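Zurnbridge Design Writers' Group – notes from the November meeting

Present: Shakuntala Nigam (chair), Hanneke Mertens, Nana Eshun, Nathalie Geerts and me, Yamila Zúñiga, taking notes. Started at 6.40 pm, a bit late while we hunted for the heating switch.

1. Last meeting's notes
Agreed, apart from my spelling of Dokisness, which I got wrong three times. Fixed now, sorry Hanneke!

2. The typography issue
Most of the evening went on this. Nana has finished her piece on the lettering of the old Ondar bus timetables and read us the first half, which I loved (the bit on the squashed number sevens especially). It's 3,000 words though, and we'd said 2,000 at most. Shakuntala would like the history section trimmed. Nana would rather lose the introduction. We went round this for a good while and left it that she'll try both and send them to Hanneke, who has the final say as editor this time.

Nathalie's interview with the sign painter is still waiting on his approval. She'll ring him again. If he hasn't replied by the print deadline we run my review of the Bhat type specimen book in its place – it's written, it just needs a headline.

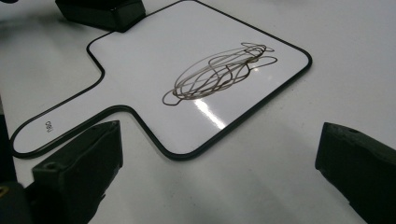
Marker drawing on the paddle-shaped whiteboard.

3. Cover
Hanneke brought two layouts. I liked the one with the huge ampersand, Nathalie and Nana preferred the plain one, and Shakuntala said she could live with either so long as the issue number is readable this time. Plain one it is, with the title moved up and the grey made darker.

4. Printing and money
The printer has quoted for 112 copies on the uncoated paper. We still have 40 of the spring issue in Nathalie's hall cupboard, and she'd quite like the cupboard back. Agreed to take them to the Dokisness book fair and sell them at half price.

5. Any other business
Shakuntala asked if we want a guest speaker in the new year. General yes. I suggested somebody who writes about maps, Nana wants a proofreader. Ideas to me by email, please.

Actions
Nana: two shorter versions to Hanneke
Nathalie: ring the sign painter, bring spring issues
Hanneke: revised cover
Me: headline for the Bhat review

Finished at 8.25 pm. Next meeting same room, and Hanneke has the key.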